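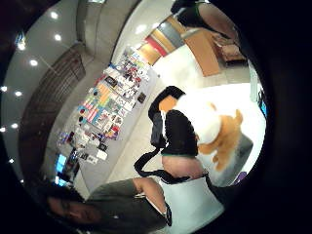

Drawing letters for two alphabets: a talk with type designer Liya Tamiru

Liya Tamiru had already poured the coffee when I got to her studio, and she had poured it for three, in case somebody else turned up. Somebody usually does. She shares two rooms above a bicycle shop with the lettering artist Obsa Tefera, and the door between them has been off its hinges since they moved in. I had come to ask her about Admasu, her new text family for Latin and Ethiopic, but we spent the better part of an hour on bread, her aunt's handwriting and the right way to sharpen a reed pen before either of us remembered the subject.

"I always start late," she said. "It's the same with the drawing. I need to fuss for a while and move the pencils."

The fussing on Admasu went on for quite a long time. Tamiru drew the first letters in June six years ago, for a cookbook that was never printed. The publisher wanted recipes in Amharic on the left page and English on the right, and every pairing she tried made one side look like the guest of the other. Either the Amharic came out dark and heavy, or the English looked thin and a little lost.

"I kept making one bigger and the other smaller," she remembered. "Then I would print it and hang it over the stove and be annoyed with it all through dinner. My husband asked me to please hang it somewhere else."

What she settled on, after a good many dinners, was to draw the Ethiopic first and let the Latin follow. The thick and thin strokes in Admasu come from the reed pen, held at the angle her teacher Kidus Worku taught her, and the lowercase Latin letters take their weight from there. You can see it best in the a and the g, which have a slightly flat, settled look at the bottom, like someone who has sat down and means to stay. The serifs are short. The capitals are lower than you might expect, and she has had letters of complaint about this (well, one letter, from a printer she is fond of).

Worku, who taught writing for most of his life, saw the early proofs and was not impressed. "He put his finger on one character and said, this one is falling over," Tamiru told me. "Then he drank his tea. I went home and looked at it for a week and he was right, it was falling over, and so were its cousins."

The cousins are the trouble, of course. In Ethiopic each consonant changes its form with the vowel that follows, so a fix to one character has to be carried along through the whole row. The finished family has 2,902 glyphs across all its weights, and Tamiru says she has apologized to most of them. There was a time when she meant to stop at the regular and the bold, but Tefera talked her into a light as well, and later drew several of the ornaments himself.

"I said I would do four," Tefera called from the other room, where I had thought he was on the telephone. "It became 18."

For the production side she turned to Stepan Kuzmenko, an engineer she had met while they were both working on Colby, a sans serif for signs. Kuzmenko handled the spacing and the kerning, and he has a reputation for being strict. He sent back the first set of files with 77 notes, and Tamiru still has the printout in a drawer. She took it out to show me. Most of the notes were very short. One just said "why?"

"I didn't have an answer for that one," she said, "so I changed it."

I asked which typefaces by other people she likes to live with, and here she got up and began pulling things off the shelf. She is very attached to Minitz, a narrow old-style face by Gilles Riviere, which she uses for her own letters and invoices. "It has bad manners in the italic and I love it for that. The k kicks the next letter. Gilles was asked to correct it and he wouldn't." She also keeps a worn specimen of Hilter, a slab serif she finds too loud for books but just right for jam labels, and she makes a lot of jam.

Her advice to younger designers who want to work across scripts is plain enough: learn to write it by hand first, and find a reader who is willing to be rude to you. She filled over 3,000 sheets of practice paper before she felt she could draw the Ethiopic at text size, and she still warms up with a page or two in the morning - usually the names of whoever is coming to lunch.

Admasu has now gone out to its first users, among them a small press that is setting a book of children's stories in it. Tamiru has seen the sample pages and is mostly happy. There is a comma she would like to have back. She is also sketching a heavier cut for headlines, though she would not let me see much of it, and slid a newspaper over the drawings when I leaned in.

And the cookbook? She has been typing up the recipes herself, in the evenings, both languages. The lentils are done. She is still arguing with her aunt over how much garlic goes in the greens, and the page stays open until they agree.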